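Greenwood Makers Forum > Out and About > Vedley open day: worth the drive?

tinsnips_70
Went to the Vedley open day over in Imudbridge and figured I'd report back for anyone thinking about the next one. Parking was two dollars, coffee was free and tasted like it. The lobby has a big printed banner about the future of work, under which a man was trying to fix a stapler.

The laundry demo is what people drove out for. Two arms, a heap of clothes, a little pink-and-white plank stall like something you'd buy a goldfish at. I stayed for most of an hour, longer than I have ever watched laundry I was responsible for.

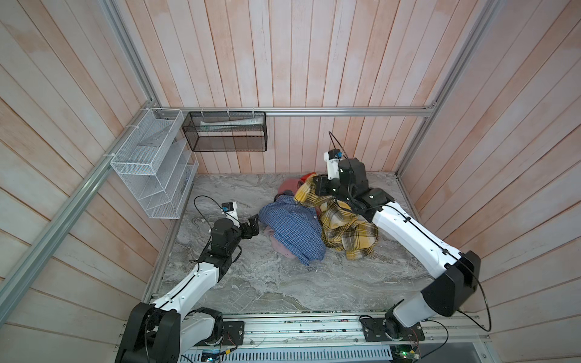
Re: Vedley open day: worth the drive?

hobnail
So can it fold or can't it? I keep reading these reports and they all stop right before somebody says whether there was a folded shirt at the end.

tinsnips_70
It folded some. It also spent a long while considering a sleeve. I'd put it level with my nephew, who is fourteen and has to be paid.

marlow_p
I was there too, later shift than tinsnips by the sound of it. I thought it was a lot better than that. You can't compare it with a person. Cloth is about the hardest thing you can hand a robot. A gear stays the shape of a gear. A flannel shirt has no shape at all until you give it one, and then it takes it back. Look at what it has to work from when the yellow plaid is up close to the wrist camera and tell me where the front is.
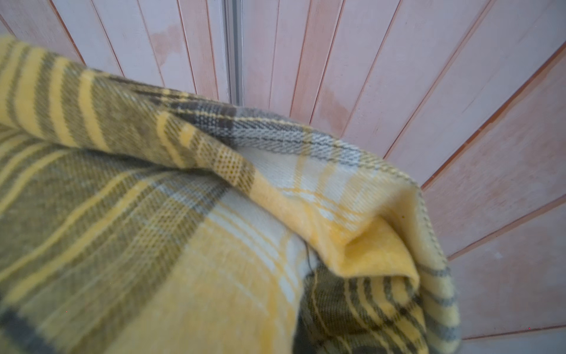 Imudbridge, October 26, 2020

Pasting the handout here because hobnail will ask:

"Vedley welcomes visitors to its second open day. Guests may watch the fabric handling station at any time. Please do not hand garments to the arms. Nadiia Nazarenko will answer questions beside the station until closing. The Filtar air system tour leaves from the lobby when enough people want it."

I don't believe enough people ever wanted it.

hobnail
That plaid is all stripes and I take your point. I still say fold it or don't. There's a $4,000 machine in somebody's future here, and if it needs an hour per shirt I'll stay wrinkled.

marlow_p
Where did you get $4,000? There was no price posted anywhere.

hobnail
I made it up. I'd pay less.

quietlathe
Question for those who went: did they feed it the same clothes all day? I saw one of these at a trade show years back and they had three identical white towels, starched like cardboard. Anything looks smart with a starched towel.

tinsnips_70
No towels while I was there. Regular clothes, the kind you'd find on a chair. They had a blue and white checked button-up in with a salmon-pink thing and something with a dark waistband that says BASIC POWER on the label, a phrase I plan to use about myself from now on.

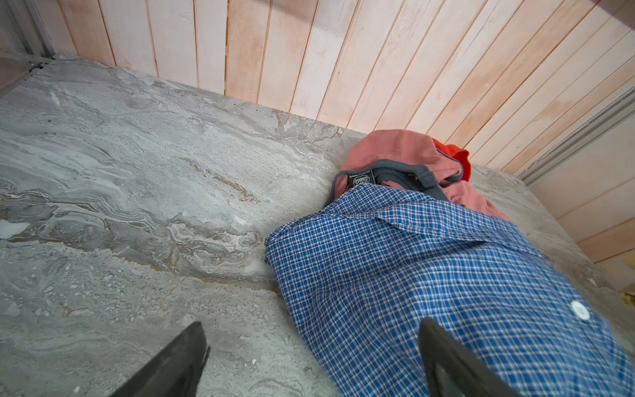

I asked Nadiia Nazarenko whether the buttons give it trouble and she said buttons are fine, collars are what keep her up at night. She was good, by the way. She took 257 dumb questions with a straight face (my estimate, I contributed maybe 70) and when a kid wanted to know if the arms get bored she gave him a real answer about how they wait for the next command.

quietlathe
OK, that's better than starched towels. I withdraw the cardboard remark.

marlow_p
Thank you. The waiting is what people read as "considering a sleeve," too. Slow isn't the same as confused.

tinsnips_70
From the visitor side of the rope they look identical, and I say that as a man who has been both.

hobnail
Is there another one coming up? My wife wants to go. She wants to see a pair of arms that picks clothes up off a floor, any pair.

marlow_p
They told us December, no day set yet. Sign up at the front desk or call. Bring a jacket, the lobby's freezing. I guess the Filtar works.

hobnail
Put me down for two. I'm skipping the coffee.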